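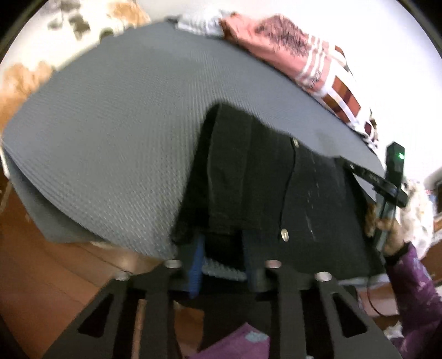 Section 4. Registering an Observer Team for a Monitored Crossing

4.1 Purpose

This section explains how a contributing government registers an observer team with the Joint Monitoring Office in Ammont. It applies to all teams assigned to the Grevwood and Plundwood crossings under the ceasefire arrangement. It does not apply to military liaison officers, who are registered by their own ministries.

4.2 Before you begin

Have the following ready:

The letter of nomination, signed by the foreign ministry or the permanent mission.
A list of team members, with passport numbers and dates of birth.
Form 17, completed for each member.
The name of one contact person who can be reached at any hour.

Note: Teams may not exceed four members. A government that wishes to send a larger group must register a second team and name a second contact person.

4.3 Registering the team

1. Sign in to the registration system with the account issued to your mission.

2. Select "New Team" and choose the crossing. The choice cannot be changed after step 5.

3. Enter the name of each member exactly as it appears in the passport, including all accents and special letters. For example, Laine Žukauskas must not be entered as "Zukauskas."

4. Attach the letter of nomination and the completed forms. Each file must be in PDF format.

5. Select "Submit to Host Parties." Both parties to the ceasefire receive the list at the same time.

6. Record the reference number shown on the screen. It begins with 424 and must appear in all later letters about the team.
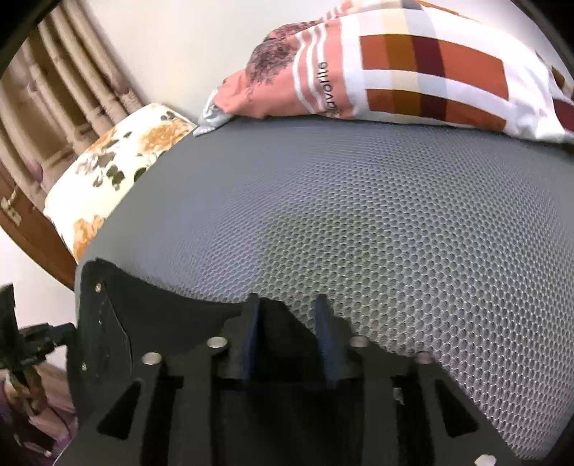 Gripper with its two fingers open at a gray mesh surface.

Caution: Do not announce the names or arrival date of a team to the press before both host parties have replied. Early announcements have led to the refusal of entire teams.

4.4 Replies from the host parties

Each host party has 124 hours to accept the list or object to a member. Silence is treated as acceptance. If one party objects:

1. Open the team record and read the stated grounds.

2. Name a replacement, or ask the Office to take up the matter with the objecting party. The remaining members may not travel while a request is open.

3. If a replacement is named, repeat steps 3 through 5 of 4.3 for that person only.

Note: An objection by one party is not shown to the other. Contact persons are asked to respect this in their own dealings.

4.5 Travel and arrival

Teams enter through Luik unless the Office has agreed to another route in writing. On arrival, the team leader presents the reference number and all passports at the reception desk. Crossing passes are issued there and remain the property of the Office.

Caution: A crossing pass does not replace a visa. It gives no right to enter the territory of either party beyond the marked zone.

4.6 Questions

Questions on this section should be sent to Perrine Bouvier, Registration Desk, Ammont. This section replaces all earlier instructions and takes effect on 2018-07-01.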